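Chapter 7
Where Are We? Putting Place on the Page

In this chapter
Choosing a setting you can live with
Real towns, made-up towns and the ones in between
How much to describe, and when
Moving characters from one place to another
Exercises and further reading

I wrote my first novel without knowing where it was set. I knew it had a harbour, because my heroine needed somewhere to stand and look miserable, and I knew it had a bakery, because I was on a diet at the time. Beyond that I made things up as I went along. By the middle of the book the harbour was at the top of a hill in one chapter and at the bottom of the same hill in another, and the bus that took my heroine to work went past her mother's house on Mondays-to-Fridays and past nothing at all at weekends. I didn't notice. My first reader, Salma Kabbaj, did, and she sent me a map she had tried to draw from the text. It had two churches on top of each other and a river that stopped at the post office.

I still have that map, and I bring it out whenever I teach this part of the course. It always gets a laugh (a slightly nervous one, as people start thinking about their own chapter three).

So this chapter is about place: picking one, getting to know it, and letting the reader feel their feet on the ground without handing them a guidebook. If you've come straight from Chapter 6 you'll have a main character and a fair idea of what she wants. Now she needs somewhere to want it in.

7.1 Starting with what you know, and then some

Most of us begin with somewhere familiar, and I think that's a perfectly good way to begin. You already know what the high street smells like when the chip shop opens and which corner floods. The trouble is that you know it so well you forget to put it in. I once marked a short story by a student, Ionuț Anghel, set in the town where he grew up. He had called it Tonard, and every street was clear as day in his head. On the page there was a door, a table and somebody called Aunt. When I asked him what was outside the window he talked for 20 minutes without stopping, and every bit of it was better than what he'd written down. There was a market, a dry fountain, a man who mended umbrellas. We put the fountain in. The rest he saved for another story.

Try the same thing yourself before you read on. Talk out loud about your setting, to a friend or a phone or the cat, and only then write. You'll find you reach for different details when you're speaking, and they're often the ones worth keeping.

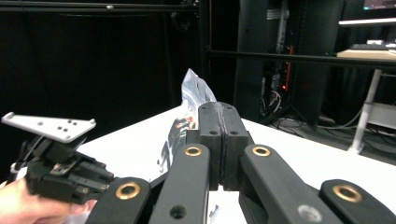
Figure 7.1 Two black finger blocks pressed together, with a thin seam down the middle.

If you're inventing a place from scratch, you have more freedom and a bit more homework. My third book was set in a seaside town called Wesano, which doesn't exist, and I kept a notebook just for its streets, its tides and who ran which shop. I wrote down far more than I used. All the same, when I needed my hero to get from the lighthouse to the registry office in a hurry, I knew the way, and I knew he'd have to go past his ex-wife's hairdressing salon. That gave me a scene I hadn't planned — one of my favourites in the book.

A word about names, while we're on the subject. Say them aloud. I had a village called Plurkier for most of one draft, and I was very fond of it until I had to read a chapter to a room full of people and tripped over it every time. You also want names that look different from each other on the page. Two villages starting with the same letter will get mixed up, however clear they are to you.

7.2 How much is enough?

I can't give you a rule, but I can give you a test I use on my own drafts. Take the first 400 words of any scene and underline everything that tells us where we are. If there's nothing underlined, your characters are floating. If there's a solid block of it at the top, you've probably stopped the story to look at the view, and you may want to break the block up and feed it in as people move about, open cupboards and bang their knees.

Have a go with this opening, from an early draft of mine:

"Ghumman House had been built in 1411 and stood in a wide valley with woods on three sides. It had a slate roof, tall chimneys, a walled garden, a stable block and a long gravel drive. Martha rang the bell."

Poor Martha has to wait quite a while to ring that bell. Before you turn to my second version in 7.3, write one of your own. Keep any two of the details, lose the rest, and let Martha be the one who notices them.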